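Best one-volume history of space stations?

ridgeline_reader
Started January 3, 2025

I just finished Trevor Sowerby's "Rooms Above the Weather" and I can't stop talking about it, so now it's your problem. It's a history of life aboard orbital stations, but told through the routines – meals, laundry, arguments over noise, who got the good window. There are 11 chapters and I read the last four in one sitting!

What I loved most is that he gives the ground crews as much space as the people in orbit. The chapter on shift handovers sounds dull on paper and it's the best thing in the book. Has anyone else read it? And what should I pick up next?

pemberly
Read it in August. Liked it, didn't love it. The interviews are wonderful, but he skips over money almost completely. You can't explain why a station looks the way it does without the budget fights. Mio Minami's "The Long Shift" is the better book for me.

ridgeline_reader
Oh, I have the Minami on my shelf and haven't opened it! Is it very technical?

pemberly
Not really. There's a stretch on docking hardware that goes slowly, from page 100 or so in my paperback, but you can skim it and lose nothing. She writes well about boredom.

vurberg_dan
Going to disagree with pemberly here. Minami is great on budgets and flat on people. I got to the end and couldn't have told you one thing about anyone she interviewed. Sowerby made me care about a man whose whole job was checking inventory lists.

Also, page 128 of the Sowerby, the bit about the birthday dinner. If you don't smile at that I can't help you.

pemberly
Fine, the birthday dinner is good. But it's an anecdote. He has a lot of anecdotes and he never says what he thinks they add up to. Minami makes an argument and you can push back on it.

vurberg_dan
I don't need every history book to make an argument. Sometimes I want to know what Tuesday was like.

ridgeline_reader
Ha, I'm with Dan on that, but you've sold me on the Minami too. Starting it tonight.

nakajima_fan
Since it hasn't come up yet: try to find the old Domico essay collection on spaceflight and museums. It's uneven, and two of the pieces cover the same ground, but the one on how stations get displayed after they're gone is terrific. It changed how I walk through an exhibit. I look at the labels now! My library had to borrow a copy from another branch, and it was worth the wait.

ridgeline_reader
Adding it. Does it have pictures? The Sowerby has a decent photo section, but the captions are tiny.

nakajima_fan
A few, black and white, mostly floor plans. The notes in the back are the real treat – I found three more books through them.

gaveo_kit
Jumping in for team Sowerby. I listened to the audiobook and then bought the hardcover so I could mark it up. The meals chapter is the one I keep going back to.
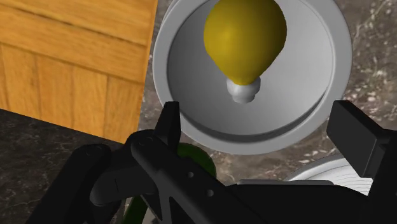
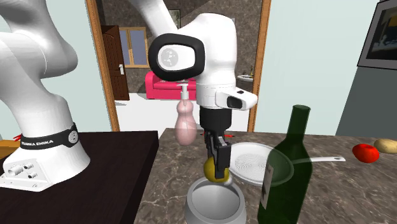

My one complaint is the index. I wanted to find the passage about the leaky storage locker again and there's nothing under "locker," "storage" or "leak." I ended up flipping through the whole middle of the book. Found it in chapter six, if anyone else is looking.

pemberly
The index is terrible, we can all agree on that much. Minami's has separate entries for people and places, just saying.

vurberg_dan
You're never going to let this go, are you?

pemberly
No. Ridgeline, come back when you've finished the budget chapters. I want to hear what you make of her ending.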